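Marras Kitchen Tidying Collection: Data Card

Version of 2025-05-08

Summary

The Marras collection documents the ordinary work of clearing and resetting a domestic kitchen after a meal. It covers crockery, drinking vessels, worktops and sinks, and it records where each item is found and where it is put away. The collection is published by Otitz and maintained by Nives Santoro. Rosario Palumbo is responsible for the annotation rules and for corrections.

Contents

The present release holds 200 episodes. Each episode concerns one kitchen and one task, and is accompanied by a written note giving the task, the items involved and the state of the worktop at the start. The tasks are:

Clearing: used plates, bowls and cups are moved to the sink.
Stacking: plates of one kind are gathered into a single pile on the worktop.
Putting away: crockery is returned to a cupboard, shelf or drawer.

Clearing accounts for 100 episodes. The other two tasks share the remainder, and the division between them may change when the January material has been fully checked.

Rooms

Recording took place in 3 kitchens at the Plosmont site. The rooms differ in the length of the worktop, the position of the sink and the kind of cupboard fitted. Appliances were left in their usual places. Users who wish to test on an unfamiliar room should hold back one kitchen entirely and should not divide the episodes at random, as the same crockery appears many times within a room.

Items

Crockery was chosen from everyday household stock. Colour was not standardised, and sets were allowed to become mixed, as they do in most homes. Plates and bowls may overlap in the sink, and the annotation treats each as a separate item wherever its rim can be followed. A stack of plates on the worktop is annotated as one item of the class "stack", with the colour recorded if all visible plates share it.

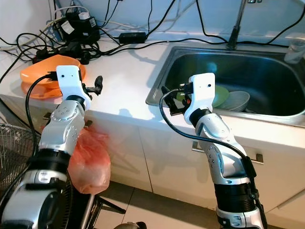
Orange plates stacked on the worktop; a light green plate and a pale bowl in the sink.

Clear glass is recorded under its own class, "glass, clear", whatever the shape of the vessel. The rim of the sink is treated as part of the sink area, although an item standing on the rim is labelled "beside sink" and one lying in the basin is labelled "in sink". Annotators are asked to apply this distinction even where the item is close to the tap.

Bags, cloths and packaging are labelled "other" and are not given a destination. They should not be counted as crockery in any published result.

Annotation

Labels were entered by hand under the Ritivness scheme, second edition. Every episode was read by two annotators working separately. Where they disagreed on the class or place of an item, the entry was passed to Rosario Palumbo for a decision, and both original readings were kept in the notes file. A further 30 episodes were set aside before annotation on account of incomplete notes and do not form part of this release.

Item names follow common British usage: "worktop", "tap", "tea towel", "washing-up bowl". The older entries used "counter" in places. These have been changed in the labels but remain in the free-text notes.

Known limitations

Metal sinks reflect nearby objects, and some reflections were labelled as items in early drafts. A correction has been made for the clearing task only. Plates at the bottom of a pile cannot be judged for damage or pattern, and the number of plates in a stack is not given. Food remains were not annotated.

The collection represents small kitchens with fitted worktops. It is not suitable for drawing conclusions about catering premises.

Use and corrections

The material may be used for research and teaching, provided that the Marras collection and its version are named. Redistribution of altered labels requires the written consent of Otitz. Corrections should quote the episode number, the item and the proposed label, and should be addressed to Rosario Palumbo. Accepted corrections are listed in the change log with the next release.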